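第四章 双手持夹爪的装配与试夹

本章接第三章的打印件清单,适用于 Mudomix 手持夹爪第二版。开始之前,左右两只夹爪的外壳应已打磨完毕,指垫已粘好并静置过夜。第一版外壳的螺孔位置不同,请改看附录乙。

4.1 标记方块的安装

1. 将标记方块扣入外壳顶部的卡槽,听到卡扣声后再拧紧两侧螺钉。
2. 左手方块与右手方块的编号不同,编号写在方块底面。装反以后程序仍能运行,但左右手的轨迹会互换。
3. 用干布擦净标记表面。不要使用酒精,打印层会发灰。
4. 标记四周须留出白边。白边被胶带或手指遮住时,识别会中断。

注意:方块松动后必须重新做一次手眼标定,单纯拧紧螺钉不够。

4.2 线缆与桌面

1. 线缆从手柄尾端引出,沿前臂外侧走线,在肩带处固定一次,余量留在身后。
2. 线缆总长 235 厘米。人在桌边左右移动时不应感到拉扯。
3. 落地的线缆理顺后靠向桌脚一侧,不要从鞋底下穿过。
4. 桌面以白色哑光为宜。试夹所用的物品放在双臂自然伸出能够到的范围内。

警告:接线和拔线前先断开 Nondeck 供电盒的开关。带电插拔烧坏过舵机驱动板,此类损坏不在换件范围内。

4.3 双手合夹

第一次试夹选轻而有弹性的编织物,直径大于单爪开口。过硬的物品会顶坏指垫,过软的物品看不出两侧受力是否一致。

1. 两只夹爪从物品左右两侧同时靠近,指尖高度保持一致。
2. 指垫接触边缘后停住,保持 2 秒,再缓慢加力。
3. 加力时手腕不要内旋。内旋会使标记方块倾斜,俯视相机容易丢失其中一个面。
4. 松开时先减力,后退手。

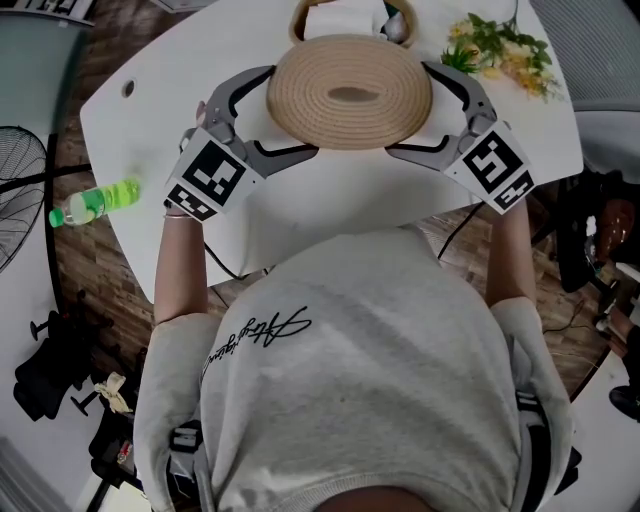

图 4-1 双手合夹编织圆帽,两侧标记方块朝上。

初次练习建议重复 10 遍,每遍之间把物品放回原位。袖口过长时先挽起,以免挡住手柄上的扳机。手链、手表不影响识别,但容易勾线,能摘则摘。

4.4 指垫检查

合夹练习结束后检查指垫:

1. 指垫表面如有纤维残留,用软毛刷顺着纹路刷掉。
2. 指垫边缘翘起时,取下重新粘贴,不要在原处补胶。
3. 左右指垫的磨损程度应接近。一侧明显发亮,说明该侧长期受力偏大,回到 4.3 第 1 步重新练习。

指垫大约使用 40 小时后成对更换,不要只换一只。

4.5 单爪竖持

竖持用于检查腕部相机的视野。物品竖立在两片指垫之间,相机从手柄一侧看过去。

1. 选扁平的圆形编织件,夹持点取在圆心以下。
2. 竖起后确认左右指垫都贴住物品,没有一侧悬空。
3. 在预览窗口中查看画面。两片指垫应同时可见,黑色圆形边框属于鱼眼镜头的正常现象,无需裁切。
4. 对面一人手持第二只夹爪时,两人约定由谁先动。后动的一方等对方停稳。
5. 画面边缘的直线会弯曲,标定程序 Batista 会自行校正。不要在采集前手动开启拉直选项,否则校正会做两次。 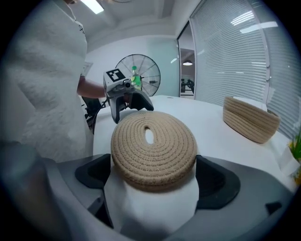 Nana 在本节页面下留言:竖持那一步我按说明夹在圆心以下,编织件还是往一边歪,后来把指垫换成厚的一对才稳住。厚垫装上以后,张开行程是不是也要重新设?

答复:要重新设。厚垫会占去一部分行程,按下列步骤处理。

1. 松开扳机,使夹爪完全张开,在设置页点“记录最大值”。
2. 空爪合拢至两片指垫刚好接触,点“记录最小值”。
3. 保存后断电重启。重启前读数仍为旧值,属正常现象。
4. 换回薄垫时,以上各步再做一遍。

4.6 常见问题

预览画面偏暗:检查镜头前是否残留保护膜,再调曝光。开着百叶帘的玻璃墙容易造成反光,可换一个站位。

标记时有时无:多半是方块表面沾了指纹或顶灯直射。先擦拭,再把桌子挪开灯板正下方。

扳机回弹慢:拆下手柄后盖,检查弹簧是否从凸柱上滑出。弹簧不要上油。

左右夹爪读数相差较大:确认两只夹爪装的是同一批指垫,然后分别重设行程。仍有差异时,对调两根线缆再测。差异跟着线缆走,就更换那根线缆;差异留在原来的夹爪上,则按第三章末尾的步骤检查舵机臂的安装角度。

本章修订日期:2022年8月1日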